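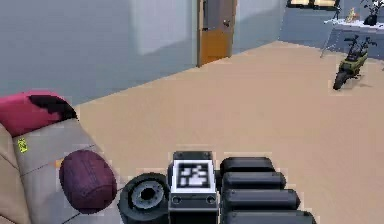

Rendu de simulation : Riedl / Andri Hollenstein

Préhenseur Bonirix – avis de sécurité et pièces de remplacement

Mis à jour le 25/02/2025

Cet avis concerne les préhenseurs Bonirix à quatre segments montés sur base mobile, livrés avec le micrologiciel 646. Les autres versions ne sont pas touchées.

Défaut constaté
Lorsque le marqueur du poignet sort du champ de la caméra pendant une approche, le contrôleur conserve la dernière position connue et poursuit le mouvement. L'écart relevé au banc atteint jusqu'à 19 mm. À proximité d'un meuble, le disque d'articulation gauche peut venir en appui sur l'assise ou l'accoudoir sans déclencher l'arrêt de couple. Deux clients ont signalé un revêtement déchiré et un moteur d'articulation en surchauffe. Aucun blessé.

Sadia Warraich a reproduit le défaut en simulation, dans un salon modélisé, avec un passage le long du canapé.

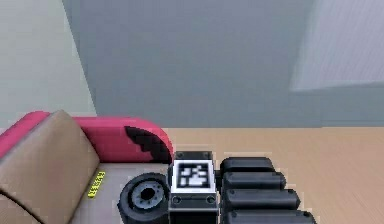
Préhenseur en bout de canapé, segments au-dessus du sol, sans objet saisi.

Consignes en attendant la correction
Limiter la vitesse d'approche au mode lent. Ne pas utiliser le préhenseur en présence d'enfants ou d'animaux. Garder l'arrêt d'urgence à portée de main – le bouton de pause de l'application Tarby ne coupe pas le couple.
En cas de contact prolongé, couper l'alimentation et laisser refroidir l'articulation avant toute manipulation.

Correction
Le micrologiciel corrigé arrête le bras dès la perte du marqueur. Il s'installe par le port de service, batterie chargée. Refaire ensuite l'étalonnage du poignet.

Pièces disponibles
Module de poignet avec marqueur
Disque d'articulation gauche
Jeu de 2 vis pour module de poignet

Les pièces sont expédiées depuis l'atelier de Trollden. Pour une unité ayant déjà subi un contact, joindre le journal d'erreurs à la demande et l'adresser à Urmila Garg, service après-vente. Les demandes de prise en charge sont acceptées jusqu'à fin juillet.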